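Laundry folder and packer wanted, part time, Gavdale

Hi! I run Galluvon, a small laundry on the east side of Gavdale, and I need another pair of hands for folding and packing. If you like a warm room, a radio and a big heap of clean towels that slowly turns into neat stacks, please keep reading. If towels bore you to tears, no hard feelings, but you should probably stop now.

We wash for gyms, hair salons, a couple of house cleaning outfits and the swim club over in Jorstead. That means towels, and then more towels. In a busy week we send out 2,000 of them, and in a slow one it's closer to half that. Most of what you'd handle is microfiber, the light blue kind with the little waffle texture, plus some terry for the salons. No bed sheets (we gave those up last summer and I have not missed them for one minute), no shirts, no dry cleaning.

Everything moves around the shop in slotted plastic baskets. They go from the dryers to the table and from the table to the van, they come back from the customers, and then somebody has to wipe them down, and some days that will be you. I'm picky about the baskets. I tried cloth bags and I tried solid tubs, and I went back to the ones with holes every time. Air gets through, you can check what's inside without digging, and they're light enough to carry down a hallway on one hip.

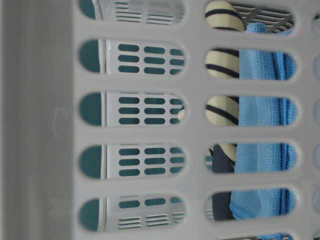
Will there be any ironing, asked a reader under the last notice I put up, and can a person sit down while folding? She had done hotel laundry for years and her feet had had enough of it. She said she'd happily fold until the cows came home as long as there was a stool.

So, no ironing at all, I promise. And yes, there are stools. They're the tall kind with a back, and the table is set at a height where you can use it sitting or standing. Most of us switch back and forth. You do need to be able to get up and carry a full basket across the room, and you'll be doing that a fair amount, so please be straight with yourself about it before you write to me.

What the day looks like

I open up at 6 in the morning and get the first washers going. You don't have to be there for that! Folders come in at 9:00 and finish at 1:00, with a break somewhere in the middle when the coffee's ready. You empty dryers into baskets, bring the baskets to the table, check each towel as you pick it up, fold it, stack it, and pack the stacks for the customer on the ticket. Then you start on the next one.

The checking matters more to me than speed. Hold a towel up by one end and let it hang for a second, and you'll catch most of what's wrong with it - a hem coming loose, a stain that made it through the wash, a hair tie stuck to the back. Anything doubtful goes in the second-look basket. I would much sooner have you put ten good towels in there by mistake than send one bad one out to a salon.

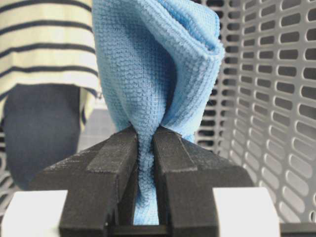

As for the fold itself, we do thirds the long way and then in half, and in half again, with the hem tucked inside. The gyms want theirs rolled. The swim club wants theirs folded flat in a stack they can count from the edge, so you turn every folded side the same way. It takes maybe a morning to get the hang of it and another week before your hands do it on their own while you're talking about something else. I'm left-handed and my stacks lean a little, so don't let anybody tell you there's a perfect way.

Packing has a few house rules. Rolled ones go in first and get the bottom of the basket. Don't pack above the rim, even when there are only two left over and it's so tempting (I know, I know). If the basket is going to Gondal, put a liner in, since that's a long bumpy drive and things shift around. Ticket goes on the short side. Empties get nested when they match and kept apart when they don't - we've bought baskets from all over the place through the years, and a few of them will jam so tight inside each other that it takes two people and some bad language to get them loose.

We have 60 baskets in circulation right now, or we should have. Part of your Friday-type chores, whichever day we end up calling that, is going down the list and finding out which customer has been hanging on to theirs. One salon was keeping magazines in one. Another time a basket came home with potting soil in it! You get good at asking nicely. 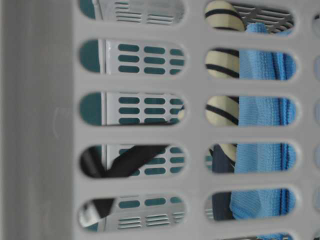
I should say something about who fits in here. You don't need experience. I've had folders who came from restaurants, from school offices and from raising four kids, and all of them did fine. What you do need is to be on time, to be okay with doing the same thing over and over with your hands, and to tell me when something's off, whether that's a dryer that smells funny or the fact that I've put too much on your table. Microfiber grabs at dry skin something awful, so bring hand cream if you use it, but please put it on at the end of your shift and keep it off the towels. Comfortable closed shoes. Wear whatever you like otherwise. It gets pretty warm by noon, so layers are smart.

We don't use scented anything. A lot of our customers have asked for that, and I get headaches from the stuff myself, so no perfume at work please.

Pay and hours

It's four mornings a week to start. You'd be on trial for the first month, paid the same as everyone else the whole time, and then we sit down and see whether we both want to keep going. The hourly rate is posted on the board by our front door, and I'll put it in my first email to you so you don't have to ask. Once the trial month is over there's a one-time bonus of $1,000 if you stay through the summer, which is when the swim club goes completely wild and I need every folder I can get. Free laundry for your own household, within reason. One person once brought in a tent, and I did wash it.

Parking is behind the building. The bus from Jorstead stops around the corner and gets in a little before we start. 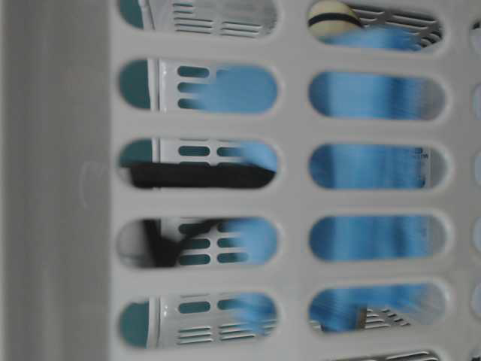
Last updated: February

A few things people have asked since I first posted. Yes, the job is still open. Yes, you can apply with a friend and share the hours between you, as long as one of you shows up every time and you both learn the swim club stacks. No, I can't do evenings. The machines are off by three and so am I. Teens are welcome to apply for the summer, but for this one I need somebody who's free on school mornings.

How to apply

Skip the fancy resume. Write me a short note telling me which mornings work for you, when you could start, and anything I ought to know about lifting or standing. If you've got opinions about how a towel should be folded, put those in too, I love reading them. You can drop the note through the mail slot or use the contact form on the Galluvon page and pick "folding job" from the menu. I answer everybody, though it may take me a few days when the dryers are acting up.

If it sounds like a match I'll ask you to come by for an hour, mid-morning, so you can see the room running and fold a basket or two next to me. That hour is paid as well. Ring the side bell and wait a bit - with the washers on spin I don't always hear it the first time.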